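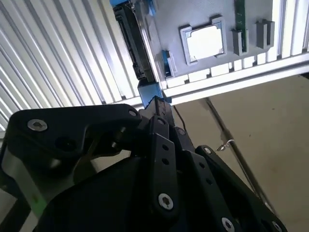
Ruster: wrist camera clips from small shop-floor chores

Hi, and thanks for stopping by! I'm Crisanto Mangubat and I put this set together because I kept getting into the same argument at lunch: can a robot arm do the fiddly bench work yet, the connectors and clips and little boards that people do half asleep? My answer is "some of it, on a good day", and I wanted something to point at.

What you get

1043 clips, 17 tasks, one folder per task. Everything is shot from the wrist, so you'll see a lot of gripper. Most tasks are board work (parts going into sockets, strips going into holders, that kind of thing), and two are household ones I threw in for fun – folding a dish towel and closing a zip bag. The towel one is rough going.

Labels

Each clip has a start time, an end time and a result: done, partly done or failed. I did the first pass myself and Janevski checked the lot, so if two labels disagree in the old files, go with theirs. "Partly done" mostly means the part got to the right spot but didn't seat all the way. I know that's a fuzzy line. Sorry!

Things to watch out for

Lighting changes a lot between folders. The overhead panel tasks look steeply upward and depth is hard to judge there, so please don't train on those alone and then write to me about it. Folder names still use the old Fitus numbering, which skips 2.

Using it

Free for research and teaching. If you sell something built on it, ask first. The loader is in tools/ and wants plain folders, no zips.

Last change: 10 February 2023, fixed the end times in the socket folder. More towel clips are planned for March.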